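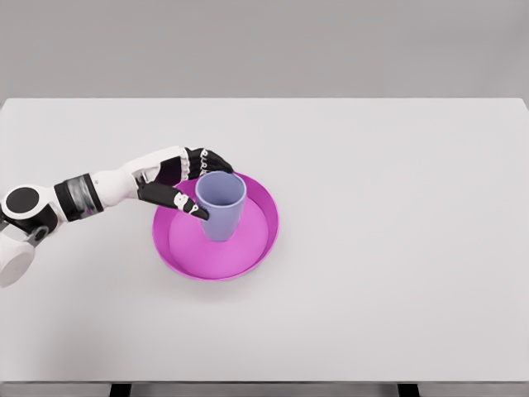

Cup and dish on the tabletop.

4. Putting up the Brisitz moth trap

1. Pick a spot out of the wind and away from your neighbor's bedroom window. The lamp is bright, and so are some neighbors at 2 a.m.
2. Stand egg cartons on end in the bucket. Moths like the dents.
3. Seat the funnel, then plug the lamp into the Plusteck battery pack.
4. Switch on at dusk and go to bed. Watching does not help.

Note: A warm night in September can bring in 200 moths. A cold one brings a single crane fly, which you may log or not.

Caution: Do not look straight into the lamp. Check the cartons before the birds do - wrens learn the schedule fast.

5. Let the catch go in thick cover, well away from the trap.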